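News > Workplace Visits > Catering and Facilities

22 Nov 2024
By the Workplace Practice Desk

Visit to the Plimetent staff kitchen, Uvurwood

Members of the Workplace Practice Network were received last week at the Uvurwood offices of Plimetent, where robot arms have been taking on part of the kitchen work since April. The visit was arranged at the request of member organisations that run their own staff kitchens and wished to see how such equipment is introduced alongside existing employees. The party numbered 18, and was divided into two groups so that work in the kitchen would not be held up.

Plimetent employs 118 people at Uvurwood. Hot drinks and light meals were formerly prepared by a kitchen team of four, who also served meetings on the upper floor. The same four remain in post. According to the company, no position was removed when the arms were brought in, and a written undertaking to that effect was given to staff before installation. The arms were set up by Lazaridis, a contractor which also provides training and attends the site once a month.

The first part of the visit dealt with the handling of cups and mugs. Members were told that this was chosen as the opening task on the advice of the kitchen team, who had recorded the jobs they repeated most often in a working day. Carrying drinks and collecting used mugs came first on that list. The work requires the gripper to approach a mug from the handle side, with one finger to either side of the handle, and to keep the mug level if there is still drink in it. Staff explained that plain black mugs had at first been difficult for the system, and that a good deal of their own time in the early weeks had gone into placing mugs in different positions and noting the outcome.
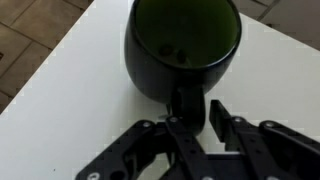
Changes to daily duties

The rota has been altered in two respects. Each shift now includes a period of 30 minutes in which one member of the team supervises the arms and does no other work. The employee on this duty keeps a written log, stops the equipment where necessary and reports faults to Lazaridis. The duty passes from one member of the team to the next, and carries a small addition to the hourly rate.

The second change concerns meeting service. Trays are still carried by hand, and the company has no plans to alter this. The time released in the kitchen has been given over to preparing food on the premises, which had previously been bought in. Two of the team have begun a food preparation course at the Nenitz training centre, attending during paid hours.

Members asked whether the employees had been consulted. The team replied that they had been consulted on the choice of tasks and on the layout, but not on the original decision to proceed, and that they would have preferred to be involved sooner. The company accepted this. It was also stated that the supervision duty can be tiring, as it calls for steady attention with little movement, and a shorter period of 10 minutes at a time is under discussion.

The kitchen itself

The second group spent longer at the counter, where a microwave oven and an electric kettle stand against the wall within ordinary reach. Plimetent has kept to household appliances throughout. The kitchen team had asked for this, wishing to be able to carry on by hand without delay whenever the arms are stopped. Heating food and boiling water remain duties of the staff, and the written procedure requires a member of the team to be present whenever either appliance is switched on.

Some members raised the matter of space. Employees from other departments use the same counter during breaks, and there had been complaints in the first weeks that it was less convenient than before. Set times have since been agreed during which the arms are switched off and the kitchen is open to all.
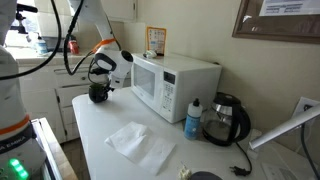
One of the robot arms above the kitchen counter at Plimetent, Uvurwood, with the microwave oven and kettle.

The visit closed with a discussion in the ground floor meeting room. Members with smaller kitchens doubted whether the supervision time could be found in their own rotas, and asked that Plimetent share its log sheets and the text of its undertaking to staff. Both will be sent to member organisations on request. A return visit will be proposed once the Nenitz course has ended.

18 shares | 10 comments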